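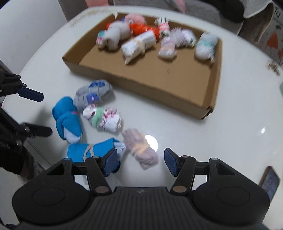

The lavender pair and its neighbors, with the cardboard tray behind.

Sock day again! I've been at the round table since a bit after lunch and my thumbs feel like somebody else's. The job is simple to say: pick up a rolled pair, put it in the tray, do it again, and when they're all in, tip them out and start over. I did 68 good runs before I quit, which puts me way past what I managed in the spring with the cups (I hated the cups).

I do like the socks. They all behave differently, and I've started having opinions. The ones tied with string are my favorites because they hold their shape when the fingers close, and the fluffy ones are a pain - they squash down to nothing and you think you have them and you don't. Four runs got thrown out for that today, all mine, all me rushing. Trullow's notes say to leave a slow fumble in if you recover from it, so the model gets to see what recovering looks like, but a drop on the floor means you bin the whole run. Fine. I binned them.

The thing I keep having to relearn is to come in with the jaws wide open. If I'm lazy and half close them on the way, I nudge the pair next door and then everything shifts and I'm chasing socks over a slippery tabletop like a kid with a bar of soap. Wide, straight down, close, lift, and don't dawdle over the tray.

I also tried going in a different order every time, back ones first, then near ones, then whatever I felt like. Last month I fell into a habit of always working left to right and the Prelline people noticed it in the data, which was embarrassing. I guess a learner picks up your bad habits as fast as your good ones!

File 2033 was the last one up. Upload took 16 minutes and I ate crackers the whole time. Tomorrow I want to try turning the tray a little between runs, and maybe pile the socks closer together so it gets harder. Now I'm going to go lie down and not pinch anything.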